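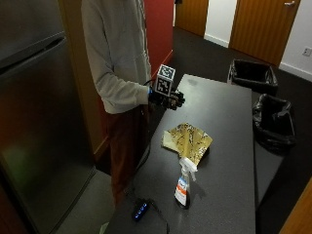

Search this site Enter keywords Go

About Wotora Paper and Foil Recovery

Posted in December by the Wotora office
Print this page | E-mail this page

Wotora sorts and grades used wrapping material that ordinary curbside programs do not take. Most of what we receive is gift wrap, candy and bakery foil, florist sleeves, laminated tissue and the printed paper used inside shoe and shirt boxes. We separate it by construction, bale it, and sell the bales to mills and film processors that have agreed to a written grade for each one. Material that does not meet any grade goes to disposal, and the weight is recorded against the supplier's account.

The company operates from two buildings. The Marsden site handles receiving, hand sorting and baling. The Parkach site holds the test room, the office and storage for finished bales waiting on a truck. The two are linked by a shuttle that runs in the morning and again at 3 p.m. Suppliers should deliver to Marsden only. Parkach has no scale and cannot issue a weight ticket.

What we accept

Incoming material is assigned to one of 4 streams. Stream A is plain or printed paper with no film, foil or glitter. Stream B is paper with a metallized coating, where the metal layer was deposited directly on the sheet or transferred to it. Stream C is plastic film with a metallized layer and no paper. Stream D is everything bonded in three or more layers, including paper-foil-film laminates of the kind used for butter and chocolate.

Stream A is the simplest to place and makes up the largest share of outgoing weight. Stream B can be repulped by mills that run a flotation step, but the fiber yield is lower and the buyer pays accordingly. Stream C goes to a film processor as mixed metallized film. Stream D has one buyer at present, who takes it only when the moisture content is low and the bales are free of food residue.

Ribbon, cord, adhesive bows, gift tags with magnets or batteries, and wrap with loose glitter are not accepted in any stream. Tape is tolerated on Stream A up to the limit in the grade sheet. Staples should be removed, but a few in a load will not cause a rejection.

How sorting is done

Loads are tipped on the Marsden floor and spread to a shallow depth. A first pass removes boxes, ribbon and food. A second pass at the tables separates the streams by hand. The usual field check is the crush test: a sheet is closed in the fist and released. Paper stays crushed. Film opens again, sometimes completely. Laminates hold part of the shape and are put aside for a tear check, in which the torn edge is examined for fiber on one side and a stretched lip on the other.
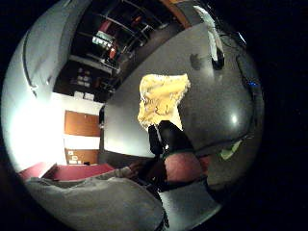
The tear check settles most doubtful pieces. Where it does not, a sample is sent on the shuttle to the test room. There it is soaked in warm water, agitated, and drained over a screen. Fiber that passes the screen is collected, dried and weighed. The remainder is dried and weighed separately, and the ratio decides the stream. Results are normally back at Marsden on the following working day.

Color is not used as a sorting criterion. Gold and silver finishes can be found on paper, on film and on laminate, and a gold-tinted lacquer over an aluminum layer looks much the same as a gold ink from a short distance. New staff are told to disregard appearance and go by the crush and the tear. The same applies to embossed patterns, which flatten in the baler and tell the mill nothing.

Mixed sheets are a continuing problem. Some seasonal wrap is printed on paper with a foil panel applied over only part of the width. These pieces are graded by the more difficult part and go to Stream B or D as a whole. Cutting the panels away was tried and dropped - the labor cost per bale was higher than the difference in price.

Equipment and capacity

Marsden runs one horizontal baler and one small vertical baler. The horizontal unit is used for Streams A and B and produces a bale with a target weight of 791 pounds. The vertical unit is used for C and D, where volumes are smaller and the material springs back if the ties are spaced too widely. Each bale is tagged with the stream letter, the week of production and the number of the table crew.

Bales are moved to Parkach on the afternoon shuttle and stacked three high under cover. Moisture is read at two points on each bale before loading. A bale that reads above the limit is moved to the open racks and read again before it is released.

We employ 23 people across both sites. Hours are extended from late December through the end of January, when receipts are nearly double the normal level, and temporary table staff are brought in for that period.

The Waso grade sheet

Our grades are set out in a document called Waso, which started as a single page taped to the baler and is now the reference used in all of our contracts. It gives the permitted fiber ratio, the moisture limit, the tape allowance and the list of prohibited items for each stream. The current version is sent to every supplier when an account is opened and again whenever a limit changes. Earlier versions remain valid for contracts signed under them until those contracts end.

Buyers may ask for a tighter limit on any line. Such requests are handled as a variation to the contract and do not change Waso itself.

Supplier accounts

Accounts are open to retailers, schools, event venues, packaging printers and municipal drop-off sites. There is no minimum load, though loads too small to register on the floor scale are credited by bag count. Clear bags are preferred. Black bags are opened and inspected before tipping, and this adds time at the dock.

Receiving is open on weekdays, with the exception of Thursday afternoon, when the scale is checked and the floor is cleared. Weight tickets are issued at the dock. A statement showing weight by stream, rejected weight and credit due is sent at the end of each month. Questions about a statement should go to the Parkach office with the ticket number.

Print this page | E-mail this page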